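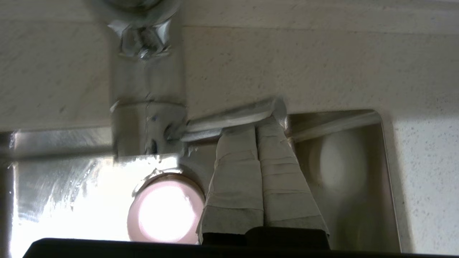
Lilamix wrist camera and gripper kit – gallery

Posted April 11, 2018 by Kieran Ó Flaithearta

The Lilamix is a gripper and wrist camera sold as one kit by Mulligan, for fitting to a small six-axis arm. It is meant for close work around pipes, brackets and panels, where a person would otherwise be reaching in with a torch and a mirror. We had one on loan in our workshop at Kalutdale, then took it out to Purncombe for service checks. This page covers the kit in use, with notes under each heading. A longer write-up of the mounting plate went up in December and is not repeated here.

Wrist view, pipe and bracket work

Two tubes wrapped in off-white, hanging side by side under a flat metal strap, with the hex nut and bolt further up the bracket. The black edge along the bottom is the gripper.

Bright fittings are the main trouble with this camera. The round fitting in the stainless panel has gone almost white in the middle, with a pink rim. Exposure is set for the whole view and there is no spot metering, so anything much brighter than the wrapping will clip. The wrapping itself holds its detail, and the seams and creases can be followed down both tubes until the gripper gets in the way.

What comes in the box

Gripper body with two fingers, camera module, adaptor plate, one cable of 2000 mm, a bag of M4 screws and a printed sheet. The sheet covers wiring and nothing else. The full manual is a download and runs to a sensible length, though the drawings are reproduced too small to read the hole spacing. We measured the plate ourselves.

Camera

Fixed focus, mounted just behind the fingers and looking past them. The best working distance in our tests was 300 mm from the lens to the surface. Closer than that, text on labels starts to soften. Speckle in a painted or textured panel is a handy check on focus, as it disappears well before larger edges do.

The gripper takes up the lower edge of the view at all times. It is useful when closing on a part and a nuisance the rest of the time. There is a tilt adjustment with two positions. The upper position loses most of the gripper and also loses the fingertips, which makes it suitable for looking only. Changing position needs a hex key and means doing the calibration again.

Gripper

Rated payload is 2000 g. We did not load it past half of that. The fingers open and close in parallel and the pads are a push fit. Grip force is set in software in steps, and the lowest step is still firm. For tape-wrapped or lagged pipe I would use soft pads and keep the force at the lowest setting, or keep the fingers off the wrapping altogether.

There is a small raised block between the fingers. It gets in the way of the view down a vertical pipe and there is no supported way to remove it. Mulligan's support desk said the cable clamp sits under it. They replied the next morning, which was quicker than I expected.

Fitting

The adaptor plate went on without trouble. Route the cable on the outside of the wrist and leave a loop at the last joint. Our first loop was too short and the connector backed out during a full turn. The second attempt used the longer run shown on page 11 of the manual and stayed put.

Calibration took longer than the fitting. The target card must lie flat, and ours had curled in the post, so we taped it to a scrap of aluminium. Allow an hour the first time.

Working near stainless steel

Polished panels give back a reflection of whatever light is in the room. Inside a recessed enclosure with rounded corners this turns up as a soft pale patch on the back wall, and the edge finder will sometimes take it for a feature. Moving the arm a short distance sideways and looking again sorts most cases out: the reflection shifts and a real mark does not. Smudges and water spots are harder. The software has a mask tool for them, and it is slow to use.

Hardware is easier going. Nut and bolt heads with clear flats are picked up well. Small dark screw heads are less reliable, and I would mark those by hand on the first pass.

Software

Runs on a laptop over Ethernet. Stills are saved in dated folders with the arm position in a sidecar file. There is no video export in this version. The mask tool, the edge finder and the still capture are all in the one window, and the window cannot be resized, so on a small laptop screen the capture button ends up underneath the taskbar. Hiding the taskbar fixes it.

We ran the kit for 60 minutes without a break as a heat check. The camera module became warm to the touch and the picture did not change. One frame was dropped near the start and none after.

Service and spares

Finger pads, cables and the camera module can be ordered separately. The gripper body goes back to Mulligan for repair. Return freight is paid by the customer after the first year. Loan units are available for two weeks and are sent without the arm, so have your flange drawing ready before booking one.

Suitability

Good for repeat checks of the same brackets and pipe runs, where the arm can go back to saved positions and the stills can be laid side by side. Less good for finding its way around something new. At Purncombe we spent most of the first day saving positions, and the checks on the second day were finished before lunch.

Questions about the mounting plate are best left under the December page, where the drawings are. The loan unit goes back on Friday and I will not be able to test anything further on it after that.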